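Skurken — About Us

Skurken sets up two-armed robots and keeps them running. We work for small firms that make or sort light parts and do not have a robotics person on staff. Most customers come to us with one machine and one job they want it to do. We set the machine up, teach it the job, and come back to look after it.

The company was started by Heather Tomoana, who had spent years repairing packing machines and wanted to do the same kind of work on newer equipment. She still does most of the first visits herself. The office is at 451 Miah Road, with the workshop behind it.

How we set up a cell

Every cell we look after is built up in our workshop before it goes anywhere. We use plain shelving for this, the sort any customer can buy and bolt together. Shelf height comes first, then the parts go out on the shelves, and then we start on the hands. A robot that picks well from one height can be clumsy a few inches lower, so we go through each shelf it will have to reach.

Molded black parts get a lot of our time. They are dark and the rims are narrow, and a grip that looks fine at the table can slip once the arm turns. We adjust finger pressure and approach angle, write both down on the cell sheet, and run the pick again from the start.

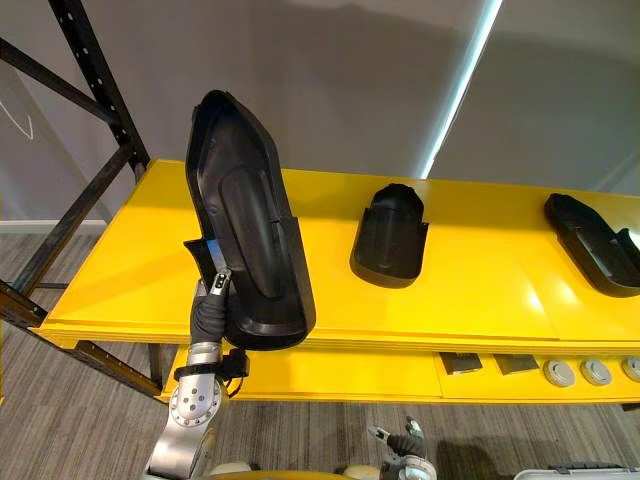
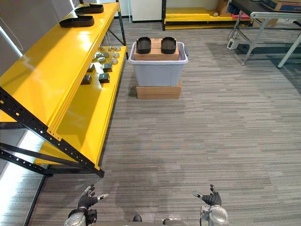 Yellow shelving and black sole-shaped parts at the Skurken workshop. A tray is held up in the first picture.

Care and repair

Customers on our Puda plan get a service visit after every 700 hours of running time. On that visit we:

Check the finger coverings and replace them if worn
Look over each cable where it loops at the wrist
Tighten the joint screws
Clean the cameras and run the calibration
Go through the cell sheet with whoever runs the machine

Cables at the wrist are our most common repair. They bend all day and they do wear out. We carry spares in the van — most are changed on site and the cell is back in use the same afternoon. Hands come back to the workshop for anything deeper than a finger.

Zaltik is our record-keeping system. It holds the cell sheet, the repair history and the settings for each hand. Customers can log in and read all of it. Since February 2023 they can also add their own notes.

Visiting

The workshop is open to customers by appointment all year except for 2 weeks in July. Bring a few of the parts you want handled, including the bad ones.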